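Buying handheld grippers: questions I keep getting

I do the equipment planning for our cloth-handling project at Rustik, and my inbox fills up every September when budgets open. So these are my answers, in no special order.

How many should I buy to start?
Six, if you can stretch to it. We started with fewer and spent half our time waiting for one to come back from repair!
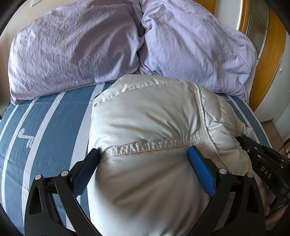
Jarosław Olszewski

Do I need fancy objects to practice on?
Nope. Raid your closet. Puffy, slippery stuff is great because it squashes when the pads close on it, and you find out fast whether your pads are any good. I set aside 100 dollars for clothes and bedding and didn't spend it all.

Which supplier did you go with?
I got quotes from Geltico and Korletey. The Korletey one came in at 861 per unit with a spare set of pads, and Geltico wanted the pads ordered separately (read the small print, please). We went with Korletey.

What about spare parts?

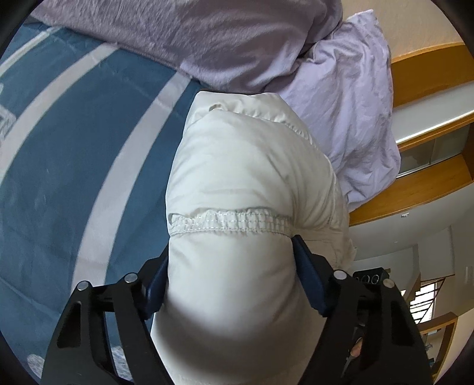
Spare parts deserve their own line in the budget, and I mean from day one. Pads first, then whatever holds the joints together. With two round pins showing on each jaw, that's four places I'd want to be able to service myself, so ask for the pin size before you sign anything. Otetti quoted me 13 for a small bag of pins, shipping included, and I keep one in my desk drawer.

Should I rent first?
If you can find someone who rents, sure! I couldn't, at least not for under a month.

Can I see your spreadsheet?
Yes, just email me. Prices in it are from 2018-12-17, so check them again before you send it to your boss.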